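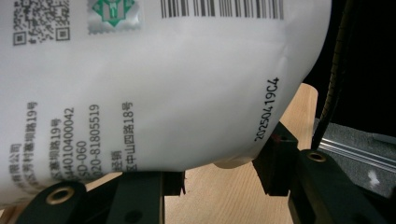 White pouch between the fingers, gripper camera view.

Relta Community Help > Robot Learning > Demonstrations and Data

Policy is great on pouches, hopeless on clear jars. Is it the data or the method?

posted by mossgate_k, 2026-08-06

I finally have a result worth asking about and I'm a little giddy over it, so forgive the length!

We're a small group trying to reproduce the Vernutport recipe: record people doing tasks with hand-held grippers, train one policy on the gripper camera views, then run it on a pair of arms. The first object was the white pouch at the top of the page. We recorded 60 demonstrations and trained overnight on the defaults, and it just worked. It reaches, closes, lifts, and when the pouch slumps over it goes back and tries again. I have watched that retry far too many times.

Then we moved on to clear objects with exactly the same settings and 222 demonstrations, so a lot more data, and it fell apart. The arms go to the right general area and then stop short, or close on air next to the rim. Training loss looks fine. Held-out loss looks fine too, which is the part I don't get.

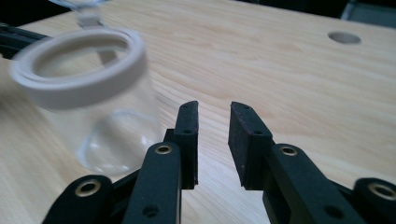 Photo: mossgate_k / Flusteck bench recordings

With the jar, what the camera mostly sees inside the outline is table. You get a pale rim, some bright spots at the base, and the table showing through the body with a milky tint. The pouch has printing all over it and a hard edge against everything behind it. So my guess is that the image encoder has nothing to hang on to, but I'd love to hear from anyone who has tested this instead of guessing like me.

Things already tried: longer training, a bigger crop, brightness augmentation. Bigger crop helped a bit. Brightness did nothing I could measure.

What would you change first?

3 replies, sorted by votes

halfstep_joan

Oh, I love this problem. We spent most of last October on it and got a real improvement, so there's hope!

First, your held-out loss. If you split at random by frame, neighboring frames from the same recording land on both sides and the number tells you almost nothing. Split by whole recording, and better still by session. When we did that our nice flat curve went up like a ramp, and suddenly the loss agreed with what the arms were doing.

Second, your guess about the encoder is half right in my experience. We ran a comparison with the encoder frozen and with it fine-tuned. Frozen was bad on clear objects and fine on everything printed. Fine-tuned was better on both, but it only pulled clearly ahead once we had 600 demonstrations. At your 222 I'd expect the two to look similar, so please don't conclude from one run that fine-tuning doesn't matter.

The change that helped us most was adding a head view next to the gripper views during training. From close up, a clear wall is nearly all background, and from farther away the same object has a whole outline and sits somewhere in relation to its neighbors. We kept both gripper streams, added the head stream at low resolution, and dropped it at random during training so the policy couldn't lean on it completely.
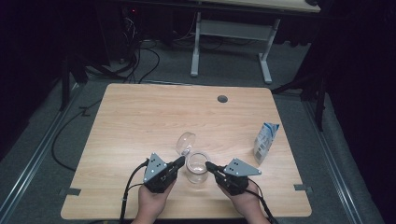
Depth is the other half of it. Stopping short and closing beside the rim are both depth errors, and a single gripper camera has to get depth from how things move as the hand moves. In the head view you have a finger on either side of the jar and the lid lying on its side just behind it, so the spacing can be read from one picture. That lid matters, too. Its curved surface catches the light much like the jar does, and in our runs a second clear object nearby was enough to drag the reach off target. Record plenty of demonstrations with the lid in different spots and plenty with it off the table, and compare the two groups separately when you evaluate.

Also check your tracking before you blame vision. If the pose of either gripper drifts partway through a recording, printed objects with a soft body will forgive it. A rigid jar will not.

Tell us how it goes, I really want to see the by-session numbers.

rook_and_pinion

use a different jar. or put tape on it

(works for a demo anyway. we did it before a visit and the success rate jumped right away)

tsai_bench_notes

Agree with the first reply on splitting and on the head view. I'm posting from the Tsai group's shared account, and we have a short checklist for clear objects that we go through before we record anything new. It takes an afternoon and has saved us from a lot of retraining.

Look at the approach frames by themselves. Pull the moments with the fingers still open and the object off to one side, like yours with the pitcher handle just past the fingertips, and see if you can tell which edge the person was going for. If you can't, the policy is being asked to guess.
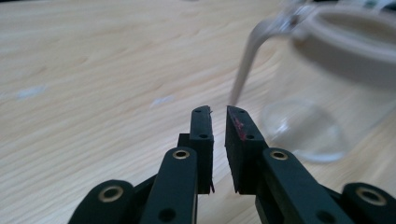
1. Label the grasp target per recording
Handle, rim or body. We had all of them mixed together under one task name, and the policy was averaging between them — which looks exactly like closing on air next to the rim. Splitting them gave us more than any encoder change did.

2. Clean the finger pads between sessions
There's a reddish smudge on the inner face of your right pad, and a few loose fibers on the left one. The pads are in every single frame, so a mark that's present for one object and gone for another is something a network can learn from. Wipe them, or vary them on purpose.

3. Vary the table
If every clear recording has the same pale wood under it, then the grain seen through the glass is part of what "jar" means to the model. We used 2 cloths and swapped at random. Success on the bare table went up as well, and I still don't have a good explanation for that.

4. Change one thing per run
I know, I know. But with a dataset of your size the run-to-run noise is large, and we fooled ourselves twice by changing the crop and the split together.

mossgate_k

These are fantastic, thank you! I checked, and yes, we split by frame. Ouch. Re-splitting by session tonight and sorting the pitcher recordings by handle and rim while it trains. Head stream goes in next, with the dropout. Will post both curves in this thread.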